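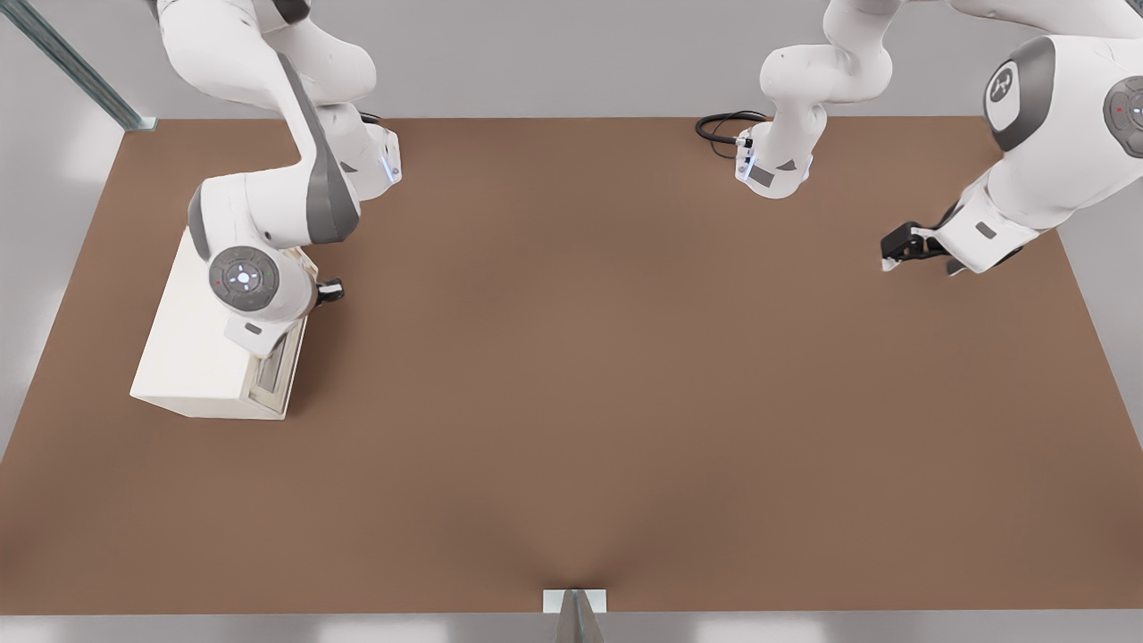 Vol. 4, No. 2

The dropped grip fault: your questions, my answers

Since I wrote up our gripper trouble in March, my inbox has been full of the same handful of questions, so I've put them all in one spot. I look after the two-arm cell at Seltthorpe, both the real one and the simulated copy we test on, and I'm the person who signed off on the settings that caused this mess. Ask away!

What went wrong, in plain words?

One arm was told to close its gripper and hold. The controller reported "gripped" and the program carried on to the lift, but the fingers hadn't closed on anything. On the real cell that meant an arm swinging off at full speed with no box, while the other arm moved in to meet a box that wasn't there. They clipped each other at the wrist. We lost a finger pad and a cable, and I lost most of an afternoon.

Was anyone hurt?

No, thank goodness. The gate was shut and the interlock did its job. We still logged it as a safety matter, and I'd tell you to do the same (even if your boss pulls a face about the paperwork).

How did you find the cause?

By running it over and over in simulation. Magdalini Andreadis from our Punbridge shop set up 3000 cycles and left them going overnight. The false "gripped" signal turned up in 4 of them, always when the close command arrived while the arm was still settling.

Why didn't the program notice the grip was empty?

Because I'd told it not to look! The Stemeck controller lets you accept a grip on time alone, and I had it set to 300 milliseconds. After that it says yes, no matter where the fingers are.

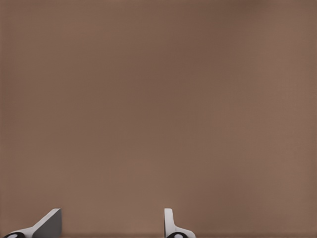
Can I catch this with the wrist camera?

A grip check doesn't need to be fancy, and I'd put one in before you touch anything else. Ours now compares the finger position with the width of the box, and if the numbers don't agree, both arms stop. The camera is the backup. With the fingers wide apart and only bare brown surface between them, there's no grip to report, whatever the controller thinks, and even a very simple image check can pick that up. Just watch your lighting, as pale fingers can wash out on a bright day and you'll get nuisance stops.

Should I slow the arms down instead?

You can, and we did for a while, but it only made the bump gentler. The false signal still came through. Keep the lower speed while you're testing and fix the signal properly.

Does the Ansari patch fix it?

Partly. It holds the close command until the arm has settled, and we haven't seen the fault on the patched cell. It doesn't change the time setting though, so you'll have to go in and switch that to position yourself. Save your old config first. I didn't, and had to type my tool offsets back in from a coffee-stained printout.

Who do I tell if I see it on my cell?

Hit stop, leave the arms where they are and save the log before you reset, as the reset wipes it. Then send it to Magdalini or me with your controller version and the grip settings you were using.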